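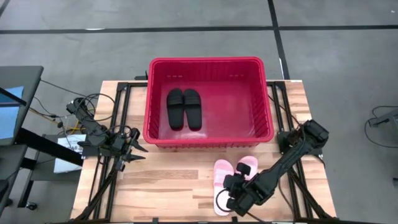 Figure 4.1 Two pairs of slide sandals, one in the crate and one on the table, at the Sastlow bench.

Chapter 4
Gathering Examples

A learning system is only as good as the examples it is given. In this chapter we look at how those examples are collected, using the sandal task from the Mastano project. The task is short to state: each pair of sandals goes into the red crate, side by side. One complete run, from start to finish, is called an episode.

The Sastlow set holds 2,667 episodes, recorded in 51 sessions. Every episode stores the camera pictures together with the joint positions of both arms, matched in time. If the two drift apart, the episode is thrown out.

Variety matters as much as number. The starting places of the sandals should differ from one episode to the next, and so should the arm that moves first — a system that has only seen one layout will learn that layout and little else.

Figure 4.2 One black sandal in the crate; the left gripper is at the second.
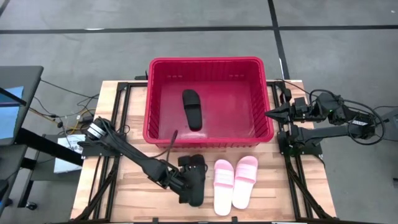 4.1 What counts as one episode

An episode begins when both arms are at rest and ends when they are at rest again. Pauses in between are kept.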